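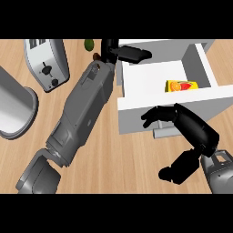

Simulation and Task Planning

Frequently asked questions

Which tasks come with the Drukadus planner?
The kitchen set covers drawers, small groceries and common countertop items. In the drawer task shown at the top of this page, the juice box is inside the open drawer and the planner works with 2 arms, one with a gripper and one with a hand.

Do I need a real robot to run it?
No. All tasks run in the simulator. Drivers for real arms are a separate download called Pastier.

Can the two arms use different controllers?
Yes. Set the controller for each arm in the task file. Arms share one clock, so a slow controller on one side will hold up the other.

Why does my plan fail when the drawer is open?
The collision map is built when the task loads. If the drawer moves after that, call the map refresh before you ask for a new plan. Version 82 and later do this after every grasp.

How many planning attempts are made before it gives up?
The default limit is 2000. You can change it in the planner settings. A higher limit rarely helps if the goal pose is inside a wall of the cabinet.

What does error 1948 mean?
The hand model did not load. Check that the finger joint names in your robot file match the names in the task file, including upper and lower case.

Can I use my own objects?
Yes. Add a mesh, a mass and a friction value to the object folder. Meshes must be closed.

Where do I report a bug?
Use the Ginthorpe tracker and attach the log and the task file.

Last updated 22/03/2023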